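Handheld gripper demos – how many per task, and how much should I mix up the room?
Posted in Larkcombe Help > Learning from demonstration

pemavstead_bench

Hi all, first real collection project for me and I could use a sanity check before I burn another month on it. We're gathering tabletop pick-and-place examples with handheld grippers, two per person, no arm involved yet. The policy gets trained later on the Skokau pipeline, which wants synced left and right streams plus the gripper opening.

So far I have 278 episodes over 7 tasks. The trouble is they're lopsided. The easy task (pick up a small thing, put it down somewhere else) has 100 on its own, and the fiddly ones have hardly any, which I guess is what happens when you let people choose what to record after lunch.

We work in an ordinary meeting room, long white table, small round one off to the side, and I've been leaving whatever is on the tables where it is. A desk fan, some flowers, that sort of thing. 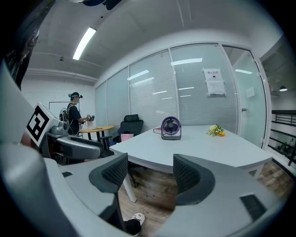
liepiņa_lab: I'd fix the balance before touching anything in the room. With a split like yours the model gets very good at the easy task and then tries to do the easy task everywhere. We got that on our first round and spent most of July wondering why it kept reaching for the wrong object.

What I'd do is stop recording the easy one completely, write the next task on the whiteboard each morning, and let people do only that one until lunch. Boring, yes! But you end up with a set you can train on. Also, have everyone start from a different standing spot each time. Our early demos were all from the same corner of the table and the policy fell apart as soon as we moved it over a bit.

On clutter, leave it in, just don't leave it in the same place. If the fan is always near the middle, the model can end up using it as a landmark (ours did this with a coffee mug, took us ages to work out).

gravelpath

just get more data. 100 per task minimum, then see

tapered_spoon

Going to disagree a little with the reply above – more is fine, but check what you've got first. Before our second round we watched every episode at double speed and threw out a surprising number. Mostly it was people pausing halfway to talk, or closing the fingers twice because the first grab slipped. One slip with a clean recovery is worth keeping, I think. Long dithering isn't.

Two more things that bit us. Check your tracking near the start and end of each episode, when hands are coming up off the table or going back down, because that's where ours jumped. We trim roughly a second off both ends now. And if you record both hands, look at the clock offset between them every time somebody restarts a device. We had a whole afternoon where the left stream lagged the right and it looked fine until we plotted the two openings together.

For the room, I'd hold back one setup you never train on. Different table, different chair positions, whatever you can manage. Then you have something to test against that isn't just the same table again.

pemavstead_bench

Thanks, this helps a lot. I've paused the easy task and I'm going back through the existing episodes this week, dithering first. The round table is going to be my held-out setup, so no more recording on that one. Does anybody have a script for the clock offset check, or is everyone just plotting it by eye?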